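Hi Evanthia,

October 27, 2023

You asked for the long version of what we've been doing with the two-arm cell since the June report, so get a coffee. The short version is that it runs, it runs most days now, and the money left in the maintenance line is going to cables.

Back in June the big headache was the left arm. It kept faulting out when it reached past the middle of the table, and I spent far too long blaming the software. Arvo was the one who finally put a wrench on the mounting plate and found two of the bolts had backed off the rail (two! I had signed off on that plate myself). He pulled the arm, cleaned up the rail, put it back on with threadlocker and re-squared both plates against each other. We've logged 107 sessions since then with no faults of that kind. I'm pretty happy with that number.

The calibration after the rebuild took longer than I'd promised you. The arms share the middle of the table, so if one is off by a little, the grippers end up arguing over the same spot. Eirini wrote a new check that brings both grippers in toward each other, slowly, and compares where each one thinks it is. We do it every morning before anything else gets switched on. She also redid the hand-eye numbers for the wrist cameras, which had drifted on the left side. If somebody knocks a camera, the whole thing gets done over – no shortcuts, we tried one in August and lost an afternoon to it.

The other change is what we put on the table. The wooden blocks from the first phase were fine for proving the arms could move, but they told us nothing about wear or grip on soft stuff. So we switched over to paper bags, cups and other odds and ends. Bags are tough on a setup! They fold, they tip, they hide things from the cameras, and any slack in the fingers shows up right away.

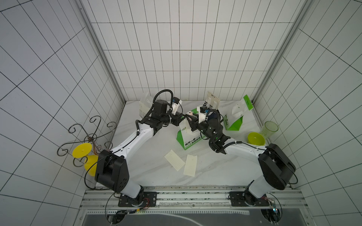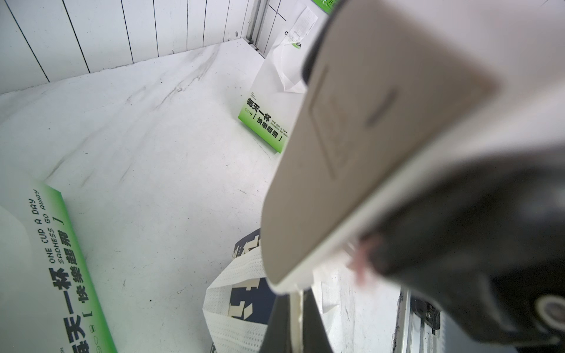 The cell with both arms in toward the middle (first), and the bags seen from close to one gripper (second).

The floor needs more attention than I budgeted for. It picks up scuffs and marks, and they confuse the vision when the light is bright, so wiping down is now on the weekly list along with the walls. Nektarios would like us to swap the surface for something matte. I've asked Lumenta for a sample and I'm waiting to hear back.

Cables: the coiled ones at the wrists are the part I worry about. They flex every time an arm moves and they're the one thing we can't really inspect without taking them off. We replaced the left one in September after the camera feed started dropping, and I have one spare on the shelf for the right. I'd like two more. Dultel quoted $113 apiece, and Navance came in higher with a longer wait, so I'd go with Dultel unless you have a reason not to.

Spending since June otherwise comes to $232 in small parts, mostly bolts, threadlocker, connectors and a set of finger pads. Receipts are in the Farnik folder, in date order this time.

What's still open:

The wiring by the left plate needs to be tidied up and tied down properly. It works, it just isn't something I want to show visitors.

Þröstur is writing up the morning check so that somebody other than Eirini can run it when she's out. He has a draft and I've read half of it.

We still don't have a good way of telling when finger pads are worn out. Right now we look at them and guess. I'd like to try a simple pull test with a spring scale and write the number down each week, and I'll let you know if it's worth the bother.

For next period I'm planning on keeping the hardware exactly as it is and just running it, with a full strip-down of the right arm at the end. It has never been off its plate and after what we found on the left I'd sleep better – Arvo says two days, I've put down three.

Call me if the cable thing is a problem.

Contact: two-arm cell project office | Back to top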